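Husitz to Supply Cable Seals for Gwynne Ferry Terminal

GWYNNE, Saturday, August 16, 2025 – Husitz, a maker of cable entry seals, has been awarded the contract to supply wall and floor seals for the rebuilt ferry terminal at Gwynne. The order covers 400 seals in two sizes and was placed by Wumari, the electrical contractor for the site.

The seals close the gap between a cable and the wall it passes through. Each unit takes up to 11 cables and can be reopened when a line is added. The larger size will be used below the ticket hall – the part of the building most exposed to high water.

Deliveries begin in September and run for 22 weeks. Wumari crews will fit the seals floor by floor, starting with the pump room.
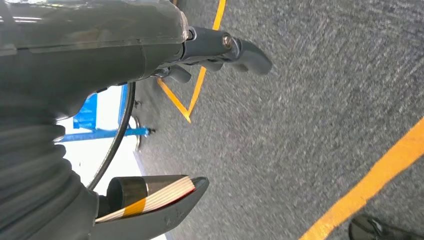
Husitz will also provide two days of installer training at its Jata plant. Data sheets and fitting instructions are available from the Husitz sales office on request.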